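家里换水之后的一点记录:硬度、柠檬酸和烧水壶

2021年6月6日

一月搬到现在的住处以后,烧水壶的结垢速度明显变快。旧房子用的是水库水,壶底半年擦一次就够;新房子这一片是地下水混供,两周就能看到一层白色的壳。前后折腾了几个月,把过程写下来,省得下次再查一遍。

先说测量。水厂公布的总硬度是按片区给的平均值,对单户参考意义有限,所以我买了滴定试剂自己测。方法是常规的EDTA络合滴定,铬黑T作指示剂,缓冲液调到pH 10,从酒红色滴到纯蓝色为终点。厨房冷水龙头测得354 mg/L(以碳酸钙计),属于偏硬,但没有超过国标450的限值。同一天测了TDS,读数和硬度不成固定比例。TDS笔测的是电导率,再乘一个系数换算,钠离子和氯离子也算在里面,拿它判断结不结垢并不可靠。我见过有人装完软水机用TDS笔验收,发现数值没降就去找商家退货。软水机做的是离子交换,钙镁换成钠,电导率本来就不会怎么变。

再说结垢本身。壶里的白壳以碳酸钙为主,来源是暂时硬度,即碳酸氢盐受热分解的那一部分。永久硬度(硫酸盐、氯化物)在烧水的温度下基本不析出。因此同样是354,碳酸氢盐占比不同,结垢量可以差很多。碱度也能滴定,用甲基橙作指示剂,标准盐酸滴到橙色即可。我家的水碱度偏高,和壶底的情况对得上。

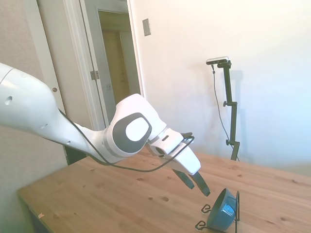

浅色松木桌面,白色机械臂,黑色夹指张开。

除垢我试过白醋和柠檬酸。白醋浓度低,味道散得慢,放弃。柠檬酸的用法是每升水加45克,加热到60度左右后断电,静置半小时,倒掉再冲两遍。不要煮沸:高温下浓度又高的时候,可能生成溶解度很低的柠檬酸钙,附在壶壁上比原来的水垢还难处理。我第一次就是煮开的,壶底多了一圈发灰的膜,后来换新配的溶液常温泡了一夜才掉。

壶是Skekano的,底部为304不锈钢,壶嘴有一片可拆的滤网。滤网孔细,结垢后出水变慢,要单独拆下来泡。铝制内胆的壶不建议长时间泡酸。

然后是前置处理。对比过三种方案:

一是Fultex的滤水壶,弱酸型阳离子树脂加活性炭。弱酸树脂优先去除暂时硬度,针对的正好是结垢的那部分。新滤芯的出水硬度降得很明显,用到后期逐渐回升。滤芯的标称寿命是按中等硬度的水算的,在我这里要打折扣。

二是Tullia的台下反渗透。出水最干净,代价是有浓水排放,膜和前置滤芯都要定期换。水龙头边上还得再开一个孔,台面是房东的,没有继续考虑。

三是Friesen的全屋软水机,进水口要留位置,还要接排水做再生。租房不现实。

最后选了第一种。Wendy Inskip在评论里提过,弱酸树脂出水的pH会偏低,用来泡茶颜色会浅一些。我拿试纸比过,确实比原水低,茶汤也确实浅。她建议和原水兑着用,我按一比一兑了两周,壶底仍有薄垢,但用布能擦掉,口感上也能接受,就这样定下来了。

洗衣机没有做处理,只是把洗衣粉的用量调到包装上“硬水”那一档。花洒每个月拆一次,和滤网一起泡。

试剂还剩半瓶。缓冲液含氨,瓶盖要拧紧,放在阳台的柜子里。下一次测打算等雨季之后,看混供比例变了没有,到时候把碱度一起补测,数据接着写在这篇下面。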